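Gititico two-finger gripper, bench kit

Price: $2985
In the box: gripper, wrist plate, cable, 3 spare sets of finger pads, simulation model (download)
Ships from: Ellwood warehouse

I get asked about this one more than anything else we carry, so let me tell you how I'd spend the money. The gripper is the easy part! What people forget is everything around it: the adapter for your arm (add $151 if yours isn't on the standard bolt pattern), a spare cable, and a few weeks of somebody's time to get the thing picking reliably. I'd put 20 percent of your budget aside for that last bit and not touch it until the arm is bolted down.

My other advice is to start with the simulation model, which comes with the kit (or free for a month if you write to us first). Load it, set your table height, try your reach, and see whether two fingers will even do for your parts. We had a shop at Iltarau change their whole order after playing with it for an afternoon, and they spent less with us, but I'd rather have it that way than take a return.

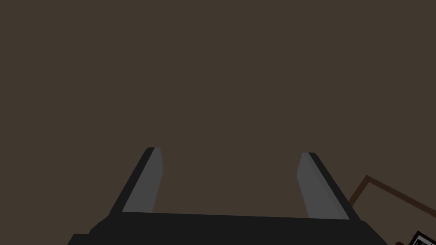 Esben Frandsen wrote in to say the adapter price ought to go in the headline figure, as his purchase request at Clololside was approved without it and he had to go back and ask twice. Fair enough, and I've asked for the quote form to show both from August on.

Lead time is three weeks on the gripper and a bit less on pads. If you need an invoice split over two budget years, tell me before you order, please, it's a pain to change later.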